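How to get your motion onto the Brusbridge town meeting agenda

I got my first one up in March, after two knockbacks, so learn from my mistakes!
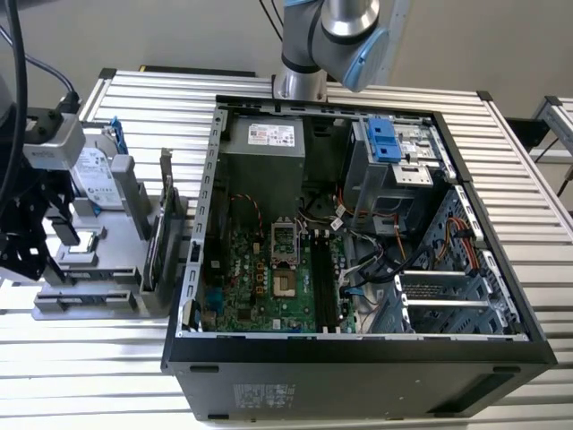 Start with the wording. Keep it to one request and say which bylaw you want changed. Mine rambled on for almost 370 words and the clerk sent it straight back.

Next, signatures. You need 33 from enrolled voters, with street addresses (PO boxes get struck out - I lost 16 that way). Shuzhen Xiao let me set up outside her shop on Brophy Street and I had the lot by lunch.

Then hand the original in at the front counter before 4 pm and ask for a stamped copy.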